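Plotomgate Forums > Kitchen and Home > Finishes and Care

Topic: Hardwax oil or water-based varnish on a light wood table?

sandblock_125
Posted 08:40
Table top is bare, sanded to 180. It gets daily use, hot drinks included. I have half a tin of Jultitz hardwax oil and could buy varnish instead. Main concern is white rings from mugs. Second concern is the colour going yellow.

grainraiser
Posted 09:15
Varnish. Two thin coats at minimum, three if you can wait. Oil on pale timber ambers within a year whatever the tin says. Denib between coats with a grey pad and leave it a week before putting anything heavy on it.

Nyaga
Posted 09:52
Disagree with the above. Varnish fails at the edges first, and then you are stripping the whole top. Oil can be patched. My order of work:

1. Sand to 150 and stop. Finer than that and the oil sits on the surface.

2. Vacuum, then wipe with a barely damp cloth. Let the grain lift, knock it back by hand.

3. Apply the oil very thinly with a white pad, working along the grain. Buff off the excess after 15 minutes. Leave overnight, then repeat.

4. Keep everything light for the first fortnight. A mug tree is fine, full mugs are not.

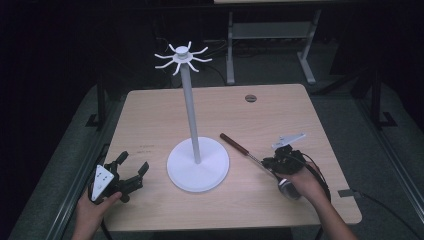

5. Wash with plain water only for the first month. After that, a mild soap.

grainraiser
Posted 10:20
Patched oil shows as a dull spot unless you do the full board. I have yet to see one blend in properly.

Nyaga
Posted 10:31
It blends if you feather it out. The dull spot is from leaving too much on.

Undo
Posted 11:06
Stopping at 150 is too coarse for a table. I go to 180 and have had no trouble with absorption. On yellowing, use a version with a little white pigment in it. Test underneath first.

sandblock_125
Posted 13:47
Is 180 a problem if it is already done? I would prefer not to go back.

Nyaga
Posted 14:02
No. First coat will just take less. Check the date on that half tin though. If there is a skin on it, bin it.

grainraiser
Posted 14:18
Still varnish.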